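# The Slow Joy of Drawing Your Own Town

I started mapping Olen in February, when there wasn't much else to do after supper and the sidewalks were too icy for a proper walk. I had no plan. I wanted to know where the creek went after it ducked under the hardware store, and the maps on my phone just gave up on it, a thin blue line that stopped at the parking lot and started again three streets over. So I put on my boots and went looking for it, and I have been hooked ever since!

If you have never tried it, amateur mapmaking sounds like a hobby for people with beautiful handwriting and a drawer full of special pens. I have neither. What I do have is a clipboard, a pencil on a string, and a real fondness for poking down alleys. You walk, you scribble, you come home and try to make sense of the scribbles. Some nights the pieces fit together and you feel like you've cracked a safe. Other nights you find you've drawn the post office on both sides of the street.

The creek, by the way, runs under the hardware store, under the old feed lot, and then comes up behind the laundromat in a concrete channel with a little iron rail along it. I must have washed my clothes there a hundred times and never looked out the back. 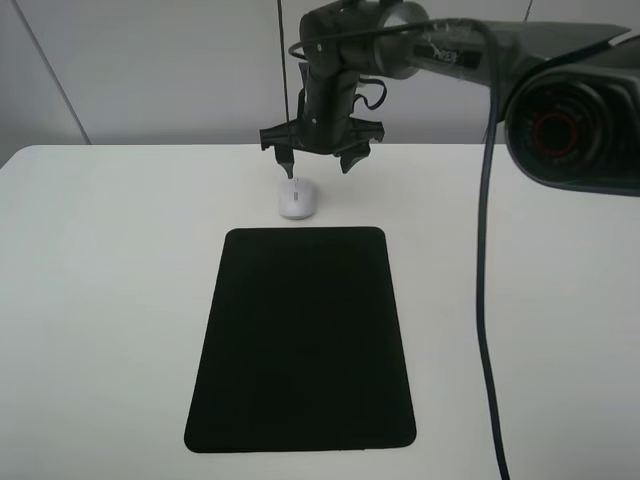 A map wants one clear level surface while it's being put together, and most of us don't have a whole room to give up to it. My first one was done on the kitchen counter, between the toaster and the sink, and it still has a ring on it from a coffee cup (I have since turned the ring into the town water tower, which is very nearly in the right spot). What you want is something plain and pale, so that your pencil lines aren't fighting with wood grain. A smooth white table with a black mouse pad on it is a fine place to begin, especially if you plan to do the final version on a computer. Push the chair back and work standing up when you're joining the sheets. You see the whole town better from up there.

My sheets cover four blocks each. That's a walk of an hour if I behave, and most of an afternoon if I don't. I mark the streets first, at home, copied lightly from an ordinary printed map. Then everything else gets added on foot: the good climbing trees, the cut-through behind the church, the wall where the cats sit, the curb that is so high you have to help a stroller up it. I use twelve symbols and I try very hard not to invent a thirteenth. Every spring I want one for lilacs. So far I've held firm.

What surprised me most was how much a place changes when you're looking for things to put down. Cloltham Street was, to me, the boring way to the bus. Then I walked it with a clipboard. There's a row of carved stone faces above the second-floor windows at the north end, every one with a different expression, and one of them looks exactly like a man who has just been told the price of a sandwich. There's a horse trough somebody keeps planted with mint. There's a set of steps that goes up nine feet to no door at all. I'd been walking past all that with my head down for years.

## From pencil to print

You can stop at pencil, and plenty of people do. A pencil map in a cheap frame makes a wonderful present. But if you'd like to fix mistakes without rubbing a hole in the paper, or print copies for the neighbors, sooner or later you'll be tracing your work on a screen. I scan each sheet, load it as a faint background, and draw over the top of it, street by street, with the radio going.
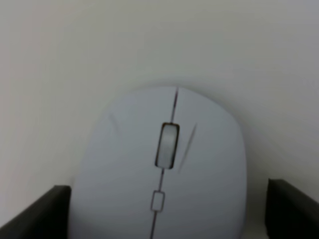 Tracing is my favorite part now, and I never thought I'd say so. It's slow in the way knitting is slow. Your eyes are busy, your hands are busy, and the rest of you can wander off. You don't need a fancy tablet for it, either. I do everything with an ordinary mouse, two buttons with a scroll wheel set between them, and the wheel is what makes it work: roll in close to get the bend of the creek just right, roll back out to see whether you've made the whole east side lean. (I have made the whole east side lean.) Zoom out often. It's so easy to spend an evening on the corner of one roof and forget there's a town around it.

Keep your colors few. I began with a great rainbow of them and the result looked like spilled candy. These days it's three: a soft green, a gray blue for water, and black for everything people built. Lettering goes on last. Put the big names down before the small ones, and let the small ones find what room is left.

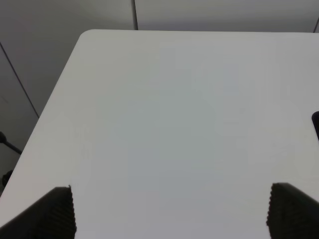 Print a draft long before you think you're ready, too. Things that look perfect on a screen turn out tiny on paper, or they crowd into each other, and you'll want to know that while you still have the heart to move them. I print mine in pale gray, take a red pencil, and walk the route again. The last draft of the Bakke side came home so covered in red that I had to start a clean copy.

Then share it! This is where it gets really fun. I left a stack of maps on the counter at the bakery, 60 of them, with a note asking people to write on anything I'd missed and bring it back. They came back with jam on them, and with the most marvelous things in the margins. Where the skating pond used to be. Which house gave out full-size candy bars. A footpath toward Ollham that I had never heard of, drawn by someone with a very shaky hand and an excellent memory. I walked it the next morning. It's overgrown at the near end, but past the second gate it opens out along the top of a field, and you can see the whole town from there, creek and all.

That path is on the new sheet, in dashes. I'm still working out how to letter it, as it seems to have two names depending on which end of it you grew up on.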